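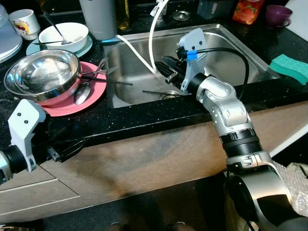 Washing up by hand on a granite counter

Updated 8th September

Scrape everything before you run the water. Bits of rice and onion skin left on a plate end up in the drain, and a clogged strainer slows the whole job down.

Keep the dirty dishes on one side of the sink and the clean ones on the other. Bowls can stay on their plates while they wait, with the spoons and forks still in them. Don't stack greasy plates, or you will have two sides to scrub on each one.

Wash in this order: glasses and mugs, then silverware, then plates and bowls, then anything oily. Tongs need extra time at the hinge. Open them all the way and work the corner of the sponge into the joint.
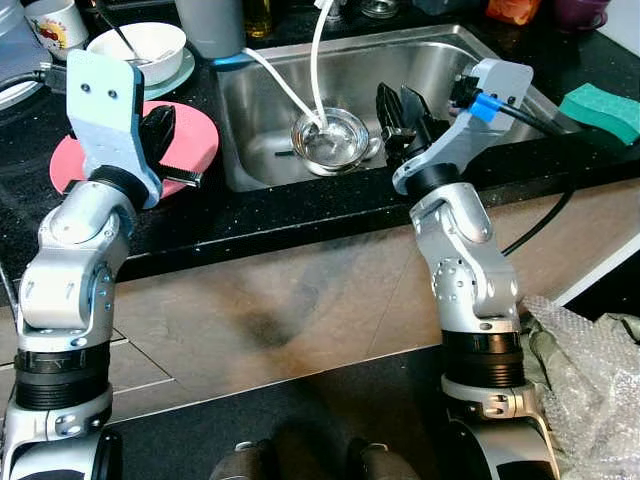
A sponge with a scrubbing side is fine for ceramic plates and steel bowls. Go easy on printed mugs, where the rough side will wear the design away. On polished steel, rub in the direction of the grain if you can see one.

Rinse under warm running water and stand the plates on edge to dry. Steel bowls spot as they dry, so wipe those with a towel right away.

Do the counter last. Granite only needs a damp cloth and a drop of dish soap. Skip vinegar and lemon, which can dull the sealer. Wipe up olive oil as soon as it drips, and check the bottom of the bottle too.

Squeeze the sponge out and leave it somewhere it can dry. Change it every 2 weeks, or sooner if it smells.

More from Pirklow kitchen pages: Cleaning a drain strainer / Resealing granite / Getting tea stains out of mugs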